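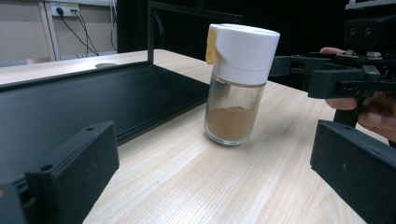

Pre-Session Checklist: Two-Handed Demonstrations, Jar and Tray Task
Project Tridska, hand-held gripper station
Completed by: Dindo Ocampo
Reviewed by: Precious Catacutan
Month: September

1. Table surface wiped, free of powder
Result: Pass
Comment: Wipe again after any jar is opened.

2. Tray seated, lip undamaged
Result: Pass

3. Jar closed, flap down, no chips in glass
Result: Pass with comment
Comment: Hinged flap works loose after repeated grasps. Press shut between takes. Reject any jar with a crack at the neck.

4. Grasp at neck, lift and tilt
Result: Pass
Comment: Operator holds the jar over the table for the whole lift. No lifts past the table edge.

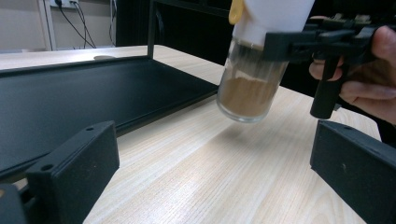
Slip at the neck was the main failure in the last round. Of 414 takes, 2 were discarded for a dropped jar. Both used worn pads. Policy training excludes those takes; the log keeps them.

5. Finger pads
Result: Pass
Comment: Replace after 120 takes or at first visible wear.

6. Finger fasteners and exposed electronics
Result: Action required
Comment: Check screws by hand before power-up. Keep powder off the board. A cover is on order from Nallov. Do not use compressed air near an open jar.

7. Cables clear of operator's feet
Result: Pass
Comment: Rechecked at 2:00 p.m. after the outlet was used for a charger.

8. Tray and upright frame stable
Result: Pass
Comment: Push lightly at the crossbar. Stop the session if the frame rocks. 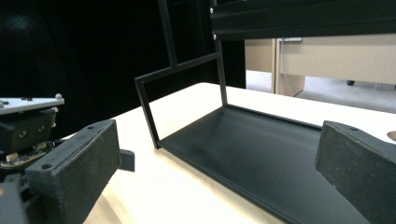
Item 8: tray and frame between the gripper fingers.

9. Time sync between left and right grippers
Result: Pass
Comment: Limit is 100 ms. Jito log attached.

Open actions: item 6, Ocampo. Repeat items 3 and 5 at change of operator.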